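제목: Re: [학보-편집] 개편호 원고 마감과 지면 배분

편집부 여러분께

마테이가 올린 메일에 답합니다. 원문은 필요한 부분만 남겼습니다.

> 보낸 사람: Matěj Paulík
>
> 5월 개편호부터 종이 지면을 줄이고 웹판을 먼저 올리자는 의견이 있었습니다. 종이는 4면으로 하고, 나머지 기사는 웹판으로 돌립니다. 마감이 언제인지, 문화면을 따로 둘 것인지 정해 주시면 조판 틀을 만들겠습니다. 제호 글꼴도 바꿀지 알려 주세요.

종이 4면은 저도 찬성합니다. 1면은 총학생회 예산 기사, 2면은 기숙사비 인상, 3면은 문화, 4면은 독자 투고와 알림으로 잡겠습니다. 문화면을 빼자는 말도 있었지만 연극반 공연 기사가 이미 들어와 있어서 이번 호에는 둡니다. 제호 글꼴은 그대로 갑니다. 바꾸려면 인쇄소 Lambrakis에 판을 새로 맡겨야 하는데 그 비용은 이번 학기 예산에 없습니다.

웹판은 Kuvow로 옮기는 작업이 거의 끝났습니다. 옛 기사 521건 중 399건은 본문과 사진이 모두 넘어갔고, 나머지는 사진 설명이 빠진 채로 들어가 있습니다. 발티리가 목록을 공유 폴더에 올려 두었으니 자기 기사부터 확인해 주세요. 글쓴이 이름이 '편집부'로만 나오는 기사는 제게 따로 알려 주시면 됩니다.

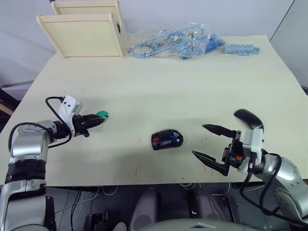

로봇 팔 두 대와 크림색 탁자. 왼쪽 집게 끝에 작은 초록색 물체가 물려 있다.

사진 설명은 두 문장을 넘기지 말고 마침표를 찍습니다. 종이판에서 쓰던 괄호 표기는 웹판에서는 쓰지 않습니다. 제목은 한 줄로 끝나야 하고, 부제는 있어도 되고 없어도 됩니다.

마감은 다음과 같습니다.

- 종이판 원고: 인쇄 5일 전 오후 6시
- 웹판 원고: 수시. 다만 교열을 한 번 거친 뒤 올립니다
- 독자 투고: 종이판 원고와 같음

교열은 이번 호까지 알리키가 맡고 다음 호부터는 티르타가 이어받습니다. 인용문은 녹음이나 메모를 남겨 두세요. 지난 호 식당 기사에서 영양사 말을 옮긴 문장에 항의가 들어왔는데, 확인할 메모가 없어서 정정문을 냈습니다. 같은 일이 다시 생기면 곤란합니다.

짧은 기사는 사진 한 장에 설명 한 줄이면 됩니다.

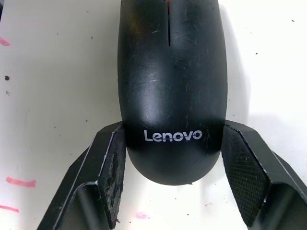
집게 사이에 놓인 검은색 Lenovo 마우스. 겉면에 잔흠집이 보인다.

광고는 서점 Mernlow 한 건만 확정됐고 4면 하단에 들어갑니다. Zenberg 쪽은 아직 답이 없습니다. 답이 오지 않으면 그 자리에 수습기자 모집 공고를 넣겠습니다. 공고 문안은 작년 것을 고쳐 쓰면 되는데, 지원서 보내는 주소가 바뀌었으니 그대로 복사하지 마세요.

마테이는 위의 면 배분대로 조판 틀을 만들어 주세요. 문화면은 사진이 세로일 수 있으니 단을 고정하지 않는 편이 낫겠습니다. 이의가 있으면 개인 메일 말고 이 목록으로 답해 주십시오.

스텔리오스 야나코풀로스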